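Hetonance

Hetonance is a way of teaching a robot arm to sort small parts by watching from its own wrist. I've used it for a good while now, so take this entry as coming from a fan - though I'll try to be fair! The name comes from the Ikumau project, where it began as a fix for grippers that closed on thin air whenever a part lay at an odd angle.
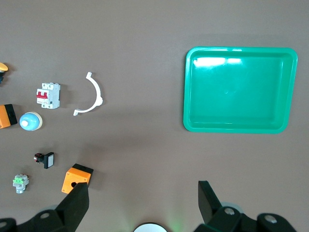

Veloso

The basic idea is pretty simple. A person steers the arm through a job, say putting a switch into a tray, and the wrist camera records the lot. Hetonance then pairs up moments from different runs that call for the same next move, even if the parts on the table are nothing alike. A breaker and a push button don't look much like each other, but coming down on them from above is a very similar job (and that's the bit it learns first).

The Wutton set, which most of us still train on, has 2,362 runs. I left 1,240 of them out of my own training to see how far a small share would go, and the arm still managed 69 per cent of its picks on parts it hadn't met before.

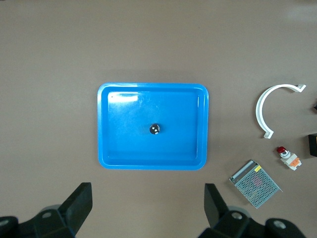
Shiny things are where it struggles. A bright spot on bare metal moves as the wrist moves, and the method can take that for the part itself sliding away, so the arm chases it and grabs too late. Adding 2 slower passes over the table before each pick helps a fair bit, but it does make the whole thing drag. There's a newer version that skips frames with heavy glare, and I haven't had a proper go with it yet.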